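The Sorting Table: A Gallery

Barkside Community Newsletter, arts and amusements pages

Every organised person I have ever met started with one tray and a grudge. Mine was against the junk drawer. Trilok Rana's was against the whole of the Benilton hall cupboard, which for years held pegs, dice, chalk, game tokens and a great many small blocks that had wandered off from sets no one could name. Last April he announced that from now on, things would live with things of their own colour. He said it the way other people announce a pregnancy.

The result is the sorting table, open Friday mornings from 10 until 12 in the back room. The rules fit on a card. Orange goes in orange. Blue goes wherever we have agreed blue goes, and the agreement is reviewed more often than you'd think. There is tea, and the good biscuits if Philomena Annan has the key.

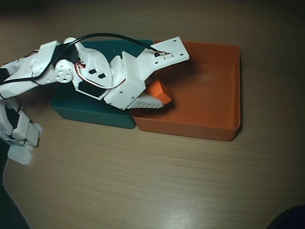

Orange cube, orange tray. The colour theory portion of the morning.

People ask why we don't simply tip the lot into a bucket. People are welcome to go to the Goel Street hall, where they have a bucket, and where it took me the better part of a visit to find a die that wasn't also a bead. A shallow tray lets you see what you own. This is its great virtue and also why so many of us avoid buying one.

The trays were chosen after a long discussion of grey, which lost. Trilok favours orange on the grounds that you can find it in a power failure. Philomena points out that you can't, that being the nature of a power failure, but she let him have it in exchange for the teal. They have been on speaking terms ever since, mostly.

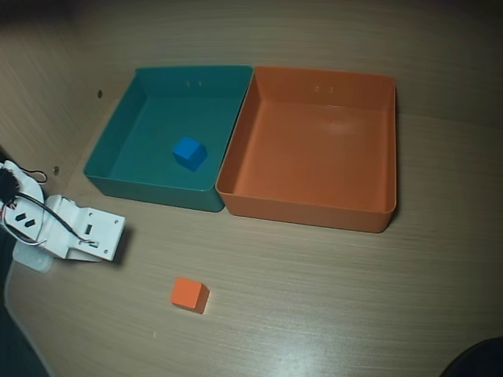

Page 8
Blue has settled in the teal bin, the nearest thing to a relative it has on this table. The orange cube is still out on the wood, a short distance from an orange bin with all the room in the world. I have had houseguests like this.

We did try labels. Philomena lettered a set by hand in her best printing, and they were handsome, and within 2 weeks they were stuck to the kettle, the window and the back of Trilok's cardigan. Colour has the advantage that it doesn't peel. It has the disadvantage that no two neighbours agree where teal stops and green begins, and one otherwise peaceful morning was lost to a clothes peg.
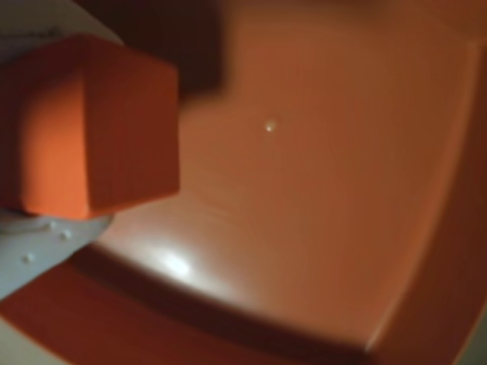 The peg, for those who have written in, was ruled to be green and went home with the person who cared most. Orange has never given us that sort of trouble. Even so, there is a faction that would like a separate tray for rust, and another for what the Ceser paint chart calls apricot, and I have asked both factions to put it in writing and then sort the paper.

If you have small things at home in need of a colour, bring them along. Please empty your pockets first and check for keys. We have a tray for keys now, and it's a sad one.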